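I've been promising a proper write-up of the Zostix sorting kit since February, so with a pot of tea beside me (and a biscuit, if I'm being truthful) I'm finally getting on with it. Virgilio and I have had it on hire from Fotska for 7 weeks, and I've grown rather fond of it!

The fingers were my first worry. Shiny metal is a nuisance to hold, and I did wonder how they'd get on with anything narrow and polished. 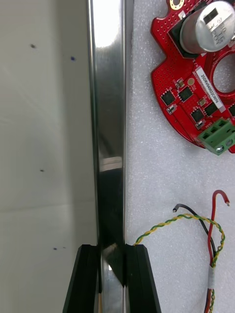 Black fingers closed around a steel bar, with a red board resting on white foam behind.

They're plain, chunky things, and I like that there's so little on them to fuss over. Small parts are what most of you wrote in about, though, and solenoids in particular, with their springs and trailing cables.

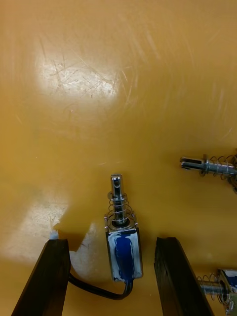 Going in either side of a solenoid.

Lining up on these takes patience, and Virgilio has far more of it than I do. We keep our parts in yellow bins with a steel tray between them, a layout Genalyn at Fotska suggested over the phone one Wednesday, and I wouldn't go back to our old muddle of tubs now.

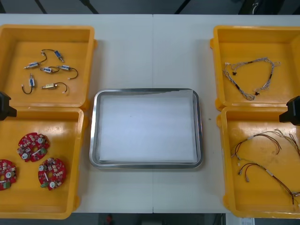 Can you hire the kit for a single week?
Fotska's shortest hire is 38 days, and you can extend it by phone.

I'll write up the Zultus software next, once I've found where I put my notes.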